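Teaching an arm to put the whisk away

Wellington Fontes builds in two places. The heavy work gets done in the shared workshop at Drirkdale, where he has had a bench for six years. The rest he does at home in Alville, on the kitchen counter, after the dishes are finished. His current project is a two-finger arm that takes utensils out of a holder, passes them over, and puts them back where they came from.

I talked to him at the workshop and later at his house. He makes strong coffee and doesn't talk while he is soldering.

Fontes repaired elevators before he retired, and he says the arm is closer to that work than people think. "It's a motor, a brake and something that tells you where you are," he said. "If the thing that tells you where you are is wrong, you have a problem. It was the same with elevators, only with people inside."

The idea came from his neighbor Lerato Ndlovu, who has arthritis in both hands and likes to bake. She asked him whether a machine could hold things out to her so she didn't have to pinch them out of a drawer. He told her he would think about it. In November of last year he brought home a box of used servos and cleared one end of the counter.

The first version was made of plywood. It could lift a wooden spoon and not much else. The joints sagged when the arm reached out, so it always arrived lower than it was told to. He tried correcting for the sag in software and gave up after two weeks.

"I was writing code to fix a hinge," he said. "Thulani looked at it and told me to go and fix the hinge."

Thulani Botha has the bench next to his at Drirkdale and does most of the machining. He turned new shoulder and elbow joints out of aluminum bar and pressed proper bearings into them. The arm now reaches 648 millimeters from the center of the base to the fingertips and lifts 400 grams at full stretch. Botha thinks it could lift more. Fontes doesn't want it to.

"It's in a kitchen," he said. "I would like it to lose if it bumps into somebody."

The fingers have been the slowest part. Fontes printed the first set at the workshop in a hard plastic, and handles slipped out of them or turned sideways. The present fingers have a rubber face with shallow grooves running across it. Reshma Naidoo, who joined the workshop to build a loom and has put it off twice to help, cut the rubber from a sheet with a scalpel and glued it on. She has made six pairs. The ones on the arm now are the fifth.

"The sixth pair looked nicer," Naidoo said. "The fifth pair holds on better, so those stayed."

At home the arm practices on a utensil caddy at the back of the counter. Fontes picked it because the top is flat and the openings have straight sides, which gives the camera software clean edges to find. He also likes that it is an ordinary kitchen thing and was not made for a robot.
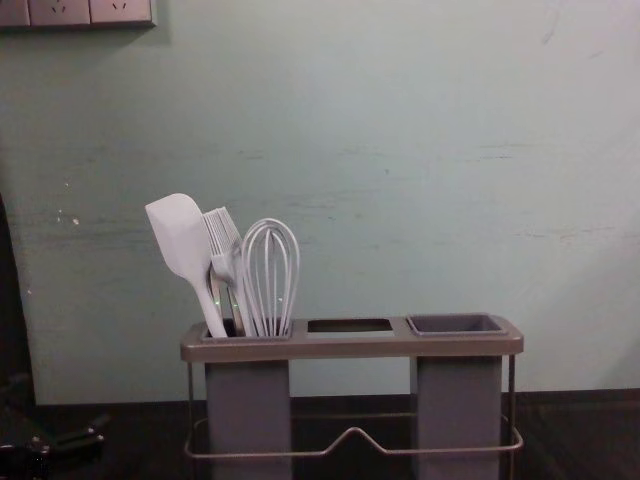 The practice caddy on the counter in Alville, with spatula, whisk and a third tool in the left compartment.

Each tool brings its own trouble. The spatula is the tallest, and the arm can get hold of its handle well clear of the others. The whisk is harder. Its loops are mostly air, and the software kept losing them against the green wall.

"It would see the whisk, then no whisk, then half a whisk," Fontes said. "I thought about painting the wall. My wife said I could think about it some more."

He moved a lamp instead, and changed the program so that it looks for the handle first and works out the rest from there. That fixed most of it. The tools also lean, and they lean differently every time one is taken out, so the arm looks again before each reach. It adds a few seconds. Ndlovu, who comes over to try it, says she doesn't mind the wait but would like it to stop humming.

Putting things back is the part he is working on now. Taking a tool out only requires a good grip. Returning it means lining up a handle with an opening while holding it from farther up, and any error at the fingers gets bigger at the other end. In his last run of 30 returns at the counter, the arm got 24 in. Most of the misses landed on the flat top between the openings and stopped there, pushing.

"That was what worried me, the pushing," he said. "A drop is fine. You pick it up and wash it."

He has now set a limit on the motor current. When the arm meets more resistance than it expects, it backs off, lifts a little and tries again. After three tries it gives up and holds the tool out for somebody to take.

The controller is a small board he bought from Oosthuizen, a surplus dealer he has used for years, and the software runs on an old laptop with a cracked hinge. He calls the whole setup Biltudard. I asked where the name came from. He said his granddaughter typed it on the laptop and he saved the file.

Gert Van Wyk, who keeps the tool room at Drirkdale, has asked him to bring the arm to the next open evening. Fontes is not sure. It has only been taught the one counter, and setting it up on a different table takes most of an afternoon. Every joint has to be zeroed again, and the camera has to be shown the new surface under the same light it will be used in.

He would also like to redo the wiring first. At the moment the cable to the wrist runs along the outside of the arm and is held on with tape, and it has snagged on a cabinet handle once already. Botha has offered to drill out the forearm so the cable can go through the middle.

"That means taking it all apart," Fontes said. "I'll do it, but after the holidays. Lerato wants to bake before then."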